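Section 4: Setting Up the Bedroom and Caring for Bed Linen

This section applies to all furnished units in the Kudasholm residence. Residents are asked to complete the steps below on the day of arrival and at each change of linen. Bed frames and mattresses remain the property of the residence and must not be removed from the unit.

4.1 Preparing the mattress and pillows

1. Strip the bed completely and inspect the mattress seams. Report stains or tears on Form 486 before making up the bed.
2. Fit the attachment for upholstery to the handheld cleaner and clean the pillows and the mattress surface in slow, overlapping passes.
3. Leave the bed uncovered for 2 hours with the window ajar.

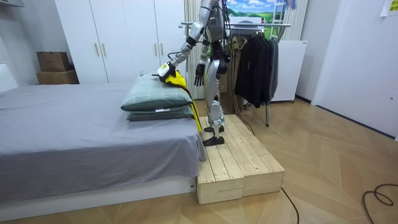
Figure 4-1. Handheld cleaner applied to the pillows.

CAUTION: Keep the hose and the power cord clear of the walkway. Do not use the cleaner on damp bedding.

4.2 Making up the bed

1. Fit the bottom sheet, beginning with the corners at the headboard.
2. Place the pillows in their cases with the open end facing away from the door.
3. Lay clothing on the bed only while sorting it. Garments on hangers are to be returned to the wardrobe the same day.

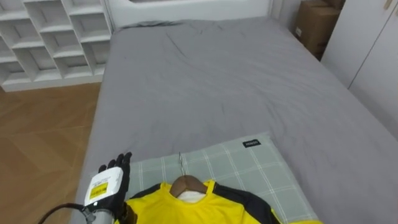

4.3 Laundering coloured garments

1. Wash brightly coloured sportswear separately from grey or white bed linen for the first three washes.
2. Select the cold cycle. The laundry room machines accept the Zurgate card only; coins are not accepted.
3. Close zippers and turn printed garments inside out.

NOTE: Dryers are locked overnight from November until the end of winter. Clothes racks may be borrowed from the front office.
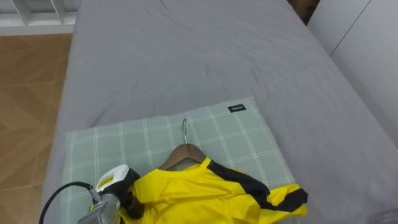

4.4 Storage

1. Hang shirts and jackets in the wardrobe. Folded items may be kept on the shelving unit.
2. Do not place anything heavier than a folded blanket on top of the shelving unit.
3. Flatten empty cardboard boxes and take them to the recycling room on the ground floor.

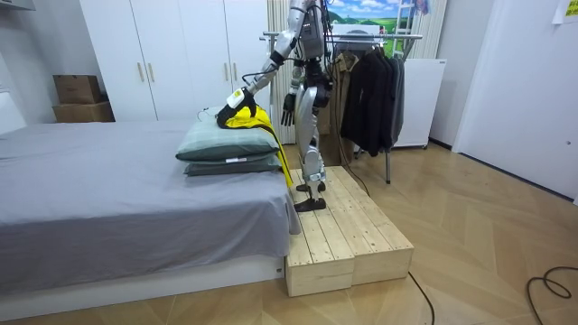 Replacement pillows and mattress protectors may be requested from the linen counter by quoting stock number 945. Duvets are not supplied. Residents who bring their own should confirm that the colour will not run before washing it with residence linen.

Last revised: Jun 12, 2024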